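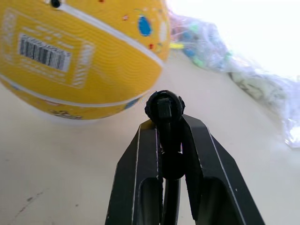
Yellow rubber basketball, valve hole close to the seam

Pliltonero Community > Home and Hobby > Sports at home
Topic: Rubber ball loses air, and a question on the pole collar

courtside_mo
Tue 23 September
Hello everybody. I have a yellow rubber basketball, the kind with white seams and a barcode panel printed on the side, and I use it indoors with a small adjustable hoop. The ball came from the Halim sports shop. On my kitchen scale it is 563 grams. I pump it in the evening and it bounces well, and after 10 days it is too soft to dribble. I would like to know if this is normal for rubber or if the valve is bad.

My second question is on the hoop stand. It is a Flondow, with a black pole and a black collar which holds the height. The collar is locked by one small screw. When the ball hits the backboard hard, the upper part goes down a little. I tighten the screw and it happens again the next week.

I ask for both things in one topic, I hope it is allowed.

Girkota_fan
Ten days is fine. All my rubber balls do this, and the cheap ones do it faster. Pump it and play.

lowpost
I don't agree with the post before me. A good rubber ball should stay playable for a month if the room does not change temperature too much. Put a drop of dish soap with water on the valve hole and watch it for a minute. If a bubble grows, the valve leaks. If no bubble comes, put the whole ball under water in the sink and turn it slowly – the seams are the usual place.

Also, do you wet the needle before you push it in? A dry needle can tear the inside of the valve. I ruined a ball like that last December.

courtside_mo
Thank you both. I have never wet the needle. I did not know that one should. I will do the soap test tonight and write the result.

Girkota_fan
I never wet the needle in my life and my balls are okay. But do the soap test, it costs nothing.

lowpost
"Okay" if they are soft after 10 days?

hallway_hoops
Please be nice, it is only a ball :)

I can say something on the collar, because I have a similar stand from the same company. The small screw presses on the pole from one side only. If the pole is painted and smooth, the screw slides on the paint, and more force only makes a scratch. Turn the collar a little, so the screw sits on a fresh part of the pole, and clean this part with alcohol first. Let it dry completely.
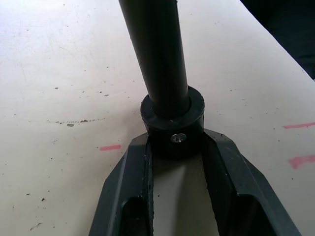 Then push the collar down until it sits flat, hold it with one hand and tighten the screw slowly with the other. Use the right key or screwdriver. The head is small and it becomes round very quickly when the tool does not fit. After that I make a thin line with a pencil on the pole, directly over the collar. If the line disappears after a game, the collar moved up; if there is a gap, it moved down.

Mine holds for a whole season now.

parquet
I would go one step further and buy a clamp collar, the type which closes all around the pole. You need to measure the diameter of the pole with a caliper, not with a ruler. A screw from one side is a weak idea for something that gets hit all the time.

hallway_hoops
It is a weak idea when the pole is dirty. For an indoor hoop it is enough. I would clean it before I spend money.

courtside_mo
Here is my report. Soap test: very small bubbles at the valve, slow ones. Seams under water: nothing. I put 2 drops of glycerin on the needle, pushed it in and out a few times and pumped the ball again. A second soap test gave no bubbles.

For the pole, I cleaned it and turned the collar as hallway_hoops wrote. There was an old scratch under the screw, so I think you were right. The pencil line is made. We played for 2 hours and the line is still where it should be. If it moves I will look at the clamp type from parquet.

lowpost
Good. Check the ball again after one week before you celebrate, glycerin can hide a leak for a few days.

parquet
And please write the pole diameter here when you have it. I am looking for the same stand and the shop page does not give it.

courtside_mo
I have to borrow a caliper first. I will write it here on the weekend.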